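Prastlow Shared Workspace
Home / Members / Frequently Asked Questions

Frequently Asked Questions: Desk and Room Bookings

The answers on this page apply to all members of the Prastlow building, including members who joined through the Nalora plan. Terms for the Shenoy Street building are set out separately and may differ. Last revised Fri 30 July.

Who may book a desk?

Any member whose account is in good standing may book a desk. Guests may not hold a booking in their own name. A member may add up to two guests to a booking, and remains responsible for their conduct while they are in the building.

How far ahead can I book?

Desks may be booked 18 days ahead. Meeting rooms may be booked 45 days ahead. Requests for later dates are not held on a waiting list and must be made again once the date opens.

How do I cancel a booking?

Sign in to your account, open My Bookings and select Cancel. Bookings canceled before midnight on the previous day are refunded in full as account credit. Later cancellations are charged at the full rate. Credit does not expire while the membership is active -- it cannot, however, be paid out in cash.

What happens if I arrive late?

Desks are held for 45 minutes after the start of the booking. After that time the desk may be released to another member. Please call the front desk at extension 3414 if you expect to be delayed and wish to keep your place.
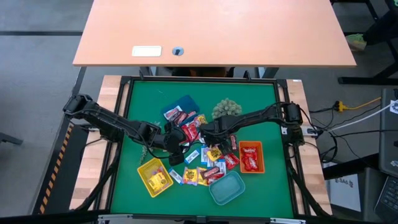
Reading time: 2 minutes

May I leave belongings at a desk overnight?

Belongings may be left overnight only where the same desk is booked for the following day by the same member. Lockers are offered by the month and are assigned in the order in which requests are received. Items found at the close of business are taken to the front desk and kept for 18 days.

Can I use my own monitor or other equipment?

Members may bring their own equipment, provided that it can be used safely and does not disturb others. Cables must not cross a walkway. Extension cords may not be plugged into one another. Drirunness, our building services provider, may ask for an item to be unplugged if it appears damaged.

Are food and drink allowed?

Covered drinks are allowed at all desks. Meals should be taken in the kitchen on the ground floor. Snacks are permitted in meeting rooms, and members are asked to wipe down surfaces before leaving.

What are the opening hours?

The front desk is staffed on business days from 8 a.m. to 6 p.m. Members with an access card may enter outside these hours. Cards are personal and may not be lent. A lost card should be reported without delay so that it can be blocked.

Have the membership rates changed?

The current rates took effect in May. Members who pay by the year keep their previous rate until the renewal date shown on their account.

Whom do I contact about an invoice?

Questions about invoices should be sent in writing to Levente Kovács, Member Accounts, through the contact form. Please include your member number and the invoice number. Replies are normally sent within two business days.

Related pages: House Rules | Locker Requests | Accessibility | Contact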